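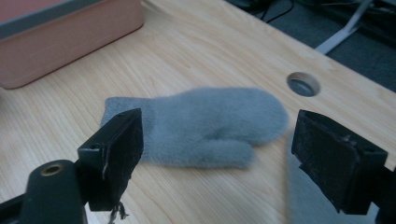
The mitten, between the fingers.

Mittens

I'd been at the Trisell place in Stistcombe for 5 weeks before they let me near the woollens. Tea towels first, then socks, then a long grey stretch of flannels I still see when I close my eyes. My sister kept asking whether the robots could do my ironing yet, and I kept telling her that at the moment I was the robot. I held the gripper, I squeezed, the thing in my hand remembered what I'd done, and somewhere upstairs a machine was meant to learn it.

"How many goes does it need?" she asked.

"1000 of each," I said.

"To pick up a mitten?"

Well, yes! You try it with two hard black fingers. Your own hand knows where the thumb of a mitten is without asking. Mine, with the gripper on the end of it, took the cuff every time and left the thumb dangling, and then you'd put it down and the thumb would be underneath, and that was a whole new mitten as far as the machine was concerned (so they said). It was a lovely mitten, too, pale blue-grey and fluffy as a kitten. I wanted to stroke it. Stroking wasn't on the sheet.

The hats were easier. A beanie just lies there and lets you pinch the top. I got quite fond of hats, and I'd say good morning to mine, quietly, before I clamped it.

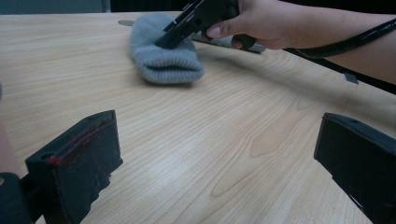

The afternoon they tried it for real

They wheeled the Nakamura arm down at four o'clock and we all stood round with our tea. The hat went up first time, clean as you like, and someone clapped. Then the mitten.

It went for the cuff. It lifted, and the thumb swung, and the arm stopped dead in mid-air and gave a tiny dip, as if it were thinking of something to say. I knew that dip. I do it myself, every single time, while I'm whispering hello.

"What's that wobble?" said the man from Sukel, who was paying for all this.

"Noise in the data," said my supervisor.

I drank my tea. The arm laid the mitten down, thumb underneath, and waited for the next one.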